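Kettle grasp fails in sim after the Rurnonine update

yurani_q
Feb 7, 2018
Loving this project, but I'm stuck! My pick-up-the-kettle task ran fine for 400 episodes. Since I updated Rurnonine, the gripper closes too early, above the handle, and the arm lifts nothing. 60 failures in a row.

florE
Ooh, fun one. I bet it's handle friction. Turn it up and try again.

marleny.s
Don't agree, Flor. Friction only matters once the fingers touch something. Check the tool offset – the update reset mine to zero.

florE
Mine kept its offset, same version. Can you post a render, Yurani?

yurani_q
Sure, with the fingers still open:
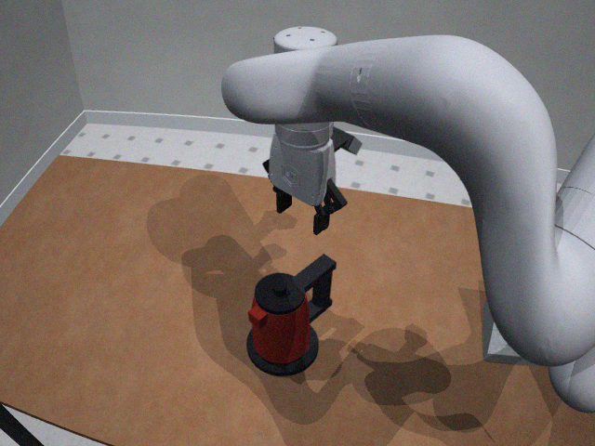

Gripper over the red kettle, clear gap to the black handle

marleny.s
Great, thanks! Fingertips are well off the handle. I still say offset. And please don't run this on the real arm until it's fixed.

florE
OK, friction can wait. I'd still log the close command, it could be firing early.

yurani_q
Logging both tonight – can't wait to dig in!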